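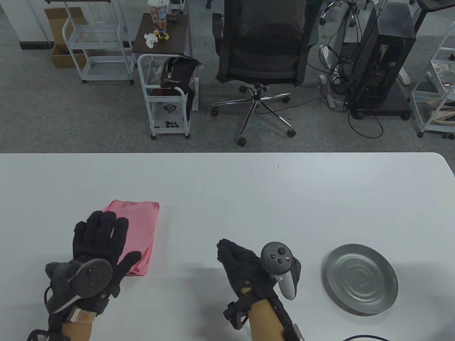 Macarena Garrido
Office and Member Services, Itbridge

The linen shelf and the new rules for the shared kitchen

Many of you asked me in the last weeks what is happening with the towels, the napkins and the tablecloths in the shared kitchen on the second floor. I promised to write it down for the newsletter, so everybody gets the same information at the same time.

First a little history for the new members. When Itbridge opened the kitchen, each company brought its own cloths and took them home for washing. This worked well with four companies. Now we are many more, and the drawer beside the sink became a place where cloths went in and did not come out. In spring I emptied it completely and put everything on the long counter for a week with a note asking the owners to collect. Very few cloths were collected. The rest I washed, and the good ones are the beginning of our common stock.

From September we will work with a laundry service. I compared two offers. Dernotik was the cheaper one, but they pick up only once in two weeks and they wanted us to rent their own cloths. Karabulut picks up every week and accepts our cloths as they are, also the ones with old stains. We have chosen Karabulut. The contract is for one year and the cost is 667 per quarter, paid from the general kitchen fee. Your monthly fee does not change.

The pickup bag hangs on the inside of the pantry door. Please put in it only dry cloths. If your cloth is wet, hang it first on the rail under the window and move it to the bag later the same day. Last summer we had a bag with wet towels standing over a long weekend, and I do not wish to any of you the experience of opening it. Cloths with oil on them go in the small metal bin, and I will take care of them separately.

Clean cloths come back in a blue crate. Whoever is first in the kitchen on that morning, please carry the crate to the shelf and fold what needs folding. We fold the kitchen towels in three along the long side and then once in half. It sounds very strict, I know. My colleague Folke Bakke built the shelf himself and measured the compartments for exactly this fold, and a towel folded in four does not fit without pushing. The napkins fit in any way you like.
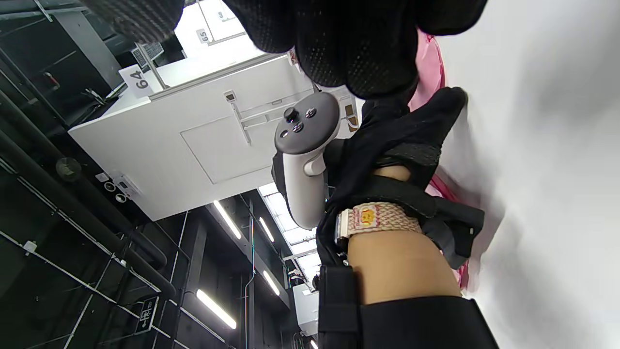 The large tablecloths are kept in the lower compartment and are meant for lunches with guests and for the open evenings. If you need one, write your name and the day in the booklet on top of the shelf. We have six in good condition, and two more that are good enough for a workshop with paint or glue. Please do not iron directly on the meeting tables. The ironing board is in the closet next to the printer, and the iron is in the box behind it.

Some members asked if they may still keep private cloths in the kitchen. Yes, you may, but they need a sewn label or a name written with textile pen. Without a name they go to the laundry together with the others, and after that it is difficult to say whose they were. I have a textile pen at my desk and you can borrow it at any time. I also have a roll of white cotton tape, if somebody prefers to sew.

A word about paper towels. Last year we bought 200 rolls, and I was surprised when I saw the invoice. I do not want to remove them, they are useful for the coffee machine and for broken glass. But for drying hands and cups the cloths are better, and they are now always there. Let us see how far we come with 24 rolls until the end of the year. If it is too few, I will order more and there will be no discussion.

The old cloths which were too thin for the kitchen were cut into rags and given to the bicycle room. Folke keeps them in a bucket by the pump. They are for chains and wheels and should please not travel back upstairs.

Two more small things from the kitchen. The left door of the dishwasher cupboard has a new hinge and closes again without lifting. And the big serving plate from Ikudberg, which was missing since the spring lunch, was found on top of the refrigerator, behind the cake boxes. Thank you to the person who put it back on the shelf without saying anything.

If you have questions about the laundry, come by my desk or call me on the internal number 1211. In the mornings I am usually in the building, and on Fridays only until lunch.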